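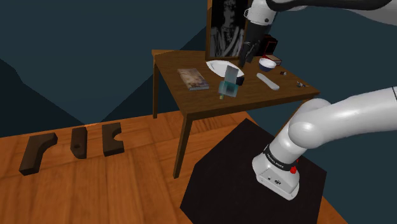 Erst der Tisch, dann der Arm: Warum ich meine Robotik-AG am Bildschirm anfangen lasse

Zuletzt aktualisiert im September
Lesezeit: 5 Minuten

Ich mache mich jetzt mal unbeliebt, vor allem bei den Kolleginnen und Kollegen, die jedes Jahr mit glänzenden Augen vor dem Bausatzkatalog sitzen (ich saß da auch, keine Sorge): Ich finde, eine Robotik-AG sollte ein halbes Jahr lang keinen einzigen echten Roboter anfassen. Ein halbes Jahr! Beim letzten Elternabend hat ein Vater bei diesem Satz ganz laut ausgeatmet, und ich kann ihn ja verstehen. Man meldet sein Kind bei der Robotik an und bekommt ein Kind, das am Rechner sitzt. Das hat es vorher schon getan, und zwar umsonst.

Trotzdem. Bei uns an der Schule läuft das Projekt unter dem Namen Pillau, weil die erste Gruppe es so genannt hat und danach keiner den Ordner umbenennen wollte. Gearbeitet wird in der Simulation: ein Franka-Arm auf einem schwarzen Sockel, daneben ein kleiner Holztisch voller Kram. Teller, Schüssel, ein Buch, ein paar Schlüssel, hinten ein gerahmtes Schwarz-Weiß-Foto. Es sieht aus wie bei mir im Flur, wenn ich nach Hause komme und alles fallen lasse, und genau das mag ich daran so.

Denn was steht in den meisten AGs auf dem Tisch? Ein Würfel. Ein roter Würfel, manchmal ein blauer, und der rote soll auf den blauen. Das ist eine wunderbare Aufgabe für die ersten zwei Nachmittage, und danach ist sie tot. Die Kinder lernen, dass die Welt aus Würfeln besteht, die immer an derselben Stelle liegen, und wenn man ihnen dann einen ovalen Teller hinstellt, schräg, mit etwas Durchsichtigem darauf, gucken sie einen an, als hätte man geschummelt. Dabei fängt es da doch erst an, spannend zu werden! Wo fasst man so ein Glasding an? Kommt man mit den Fingern überhaupt neben die Schüssel, ohne den Rand mitzunehmen? Und was macht man mit dem Bilderrahmen, der ausgerechnet da steht, wo der Arm gern durchwill?

An diesem Rahmen sind bei uns ganze Freundschaften auf die Probe gestellt worden. Die eine Hälfte der Gruppe wollte ihn als Hindernis behandeln und immer außen herum fahren, die andere fand, man solle ihn erst einmal zur Seite stellen und dann in Ruhe aufräumen. Beides geht, beides ist vernünftig, und ich habe den Mund gehalten (fällt mir schwer). In einer Wettbewerbsaufgabe mit Würfeln hätte es diesen Streit nie gegeben.

Mein zweites Argument ist das langweiligere, das mit dem Geld. Wir hatten mal 1.610 Euro vom Förderverein, und die sind komplett in zwei kleine Tischarme geflossen. Der eine hatte nach vier Wochen ein ausgeschlagenes Gelenk, der andere wurde von den drei lautesten Jungs bedient und vom Rest bestaunt. Bei 24 Kindern in der AG kann man sich ausrechnen, wie oft jemand wirklich drankam. In der Simulation hat jede Zweiergruppe ihren eigenen Arm, und wenn der mit Schwung in die Tischplatte fährt, drückt man auf Neustart und fängt wieder an. Ich habe seitdem viel mutigere Kinder. Vor allem die Stillen trauen sich Sachen, bei denen sie am echten Gerät erst mich gefragt hätten, dann die Nachbarin und dann lieber doch nicht.

So, und jetzt zu den Einwänden, denn die gibt es, und sie sind nicht dumm.

Ernő Kocsis, der die Parallel-AG in der Nachbarstadt leitet und mit dem ich mich seit Jahren herzlich streite, sagt mir jedes Mal dasselbe: In der Simulation lernt man, mit einer Welt umzugehen, die sich benimmt. Es gibt keinen Staub, kein Kabel, über das jemand stolpert, keinen Tisch, der wackelt. Da hat er recht. Seine Gruppe hat beim Bárány-Pokal einmal 58 Punkte geholt, unsere im selben Jahr deutlich weniger, und unser Programm war am Bildschirm wirklich schön gewesen. Auf dem echten Spielfeld griff es bei jedem zweiten Versuch daneben. Die Tränen auf der Rückfahrt waren echt, das will ich gar nicht kleinreden.

Nur ziehe ich daraus einen anderen Schluss als Ernő. Er sagt: weniger Simulation. Ich sage: unordentlichere Simulation! Stellt mehr auf den Tisch, verschiebt die Sachen vor jedem Durchlauf, dreht den Teller, legt die Fernbedienung (wir nennen das längliche weiße Ding jedenfalls so) mal quer und mal halb unter den Schüsselrand. Seit wir das machen, schreiben die Kinder keine festen Positionen mehr ins Programm, weil es sich schlicht nicht lohnt. Eine Schülerin hat an einem einzigen Nachmittag 185 Durchläufe durchgejagt und hinterher eine Tabelle an die Tür gehängt, in der die Schlüssel mit Abstand am schlechtesten abschnitten. Mit einem echten Arm säße sie da heute noch.

Was mich bei der ganzen Sache wirklich ärgert, sind die fertigen Kurspakete. Wir haben Fastcombe ausprobiert und danach Plivum, und beide sind hübsch gemacht, mit Abzeichen und Fortschrittsbalken, und in beiden ist der Tisch blitzsauber. Ich will niemandem die Arbeit schlechtreden, aber wer Jugendlichen zeigen möchte, warum Greifen schwer ist, darf ihnen doch nicht vorher aufräumen! Das Einrichten des Tisches war bei uns übrigens die beliebteste Aufgabe überhaupt. Um das Buch mit dem bunten Umschlag wurde richtig verhandelt, und die drei Holzklötze links auf dem Boden gehören für die Gruppe inzwischen dazu wie das Möbel selbst. Sie wegzunehmen habe ich einmal vorgeschlagen und nie wieder.

Nach dem Halbjahr gehen wir natürlich an echte Geräte, so ist es ja nicht. Dann leihen wir uns für ein paar Wochen etwas aus, und dann wird geflucht und nachjustiert, und ich schleppe Kabeltrommeln. Aber die Kinder kommen mit Fragen dorthin, und sie wissen, was sie ausprobieren wollen. Dem Vater vom Elternabend habe ich angeboten, einen Nachmittag mitzumachen und die Schlüssel zu greifen. Er hat zugesagt, er darf sich neben seine Tochter setzen, und die hat schon angekündigt, dass sie ihm nicht hilft.

Zuletzt erschienen
Wettbewerb ja, aber bitte ohne Pokalschrank
Was ich aus zwei kaputten Tischarmen gelernt habe
Mädchen in der AG: weniger Plakate, mehr Plätze
Elternabend überleben, Teil zwei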